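Kitness Frozen Custard: Questions We Get a Lot

What is the difference between custard and ice cream?
Egg yolk, mostly. Our custard also has less air whipped into it, so a scoop is heavier and melts a little slower. We serve it a few degrees warmer than hard ice cream.

How many flavors do you have?
There are 16 in the case on any day. Vanilla, chocolate and coffee are always there. The rest change when a tub runs out.

Can I taste before I buy?
Sure. We ask that you keep it to two or three tastes when there is a line.

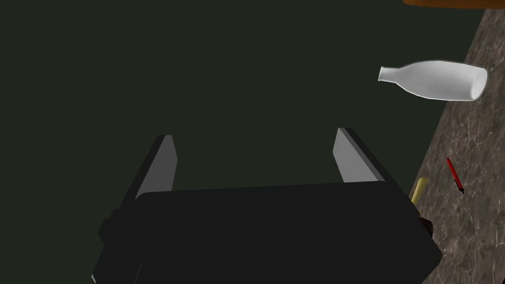

Ayman Haddadin wrote in to say that two tastes are plenty for anyone, but that the cardamom should be on the list of flavors that never leave. He has a point. It sells well all year except in December, when everyone wants peppermint, and we will try to keep a tub of it going.

Where are you located?
The main shop is at 286 Daltley Road, next to the shoe repair. The second one is the walk-up window on Jodari Street. The window has cones and cups only. For pints, sundaes and cakes you need to go to Daltley Road.

Do you have anything without eggs or milk?
The fruit ices have neither. The lemon is made every day and the others depend on what fruit we can get. They are frozen in the same machine as the custard. We wash it between batches, but if you have a serious allergy we would skip it.
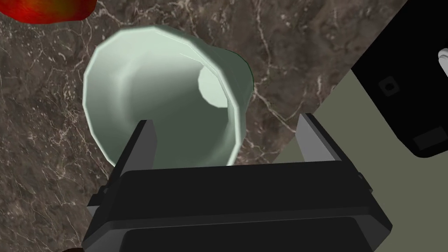
Pale green cup, held on its side.

Are there nuts in the kitchen?
Yes, pistachios, almonds and pecans. Tell the person at the counter and they will get a clean scoop and open a new tub if we have one.

What is the Bataineh sundae?
Two scoops of vanilla, date syrup, toasted almonds and a pinch of salt. It is on the board under the family name it came from. You can have it without the almonds.

How far ahead do I need to order a cake?
Give us 5 days. An eight-inch cake feeds 20 people if you cut it small. We take half the price when you order and the rest at pickup.

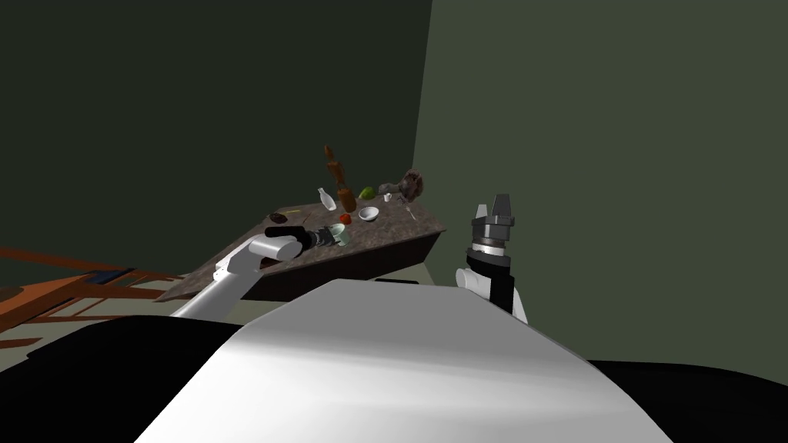
Pale teal mug near the front of the speckled brown countertop.

How long will a pint keep at home?
It is best in the first two weeks. Keep it at the back of the freezer and press a piece of wax paper onto the top before you put the lid on. Let it sit out for a few minutes before scooping.
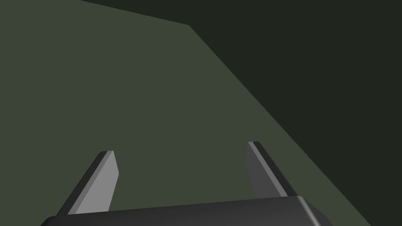
Do you ship pints?
We don't. We tried dry ice twice and the custard came out grainy both times.

Can I pay by check?
Only for cake orders. At the window it is cash.

Last updated Sunday, April 2, 2000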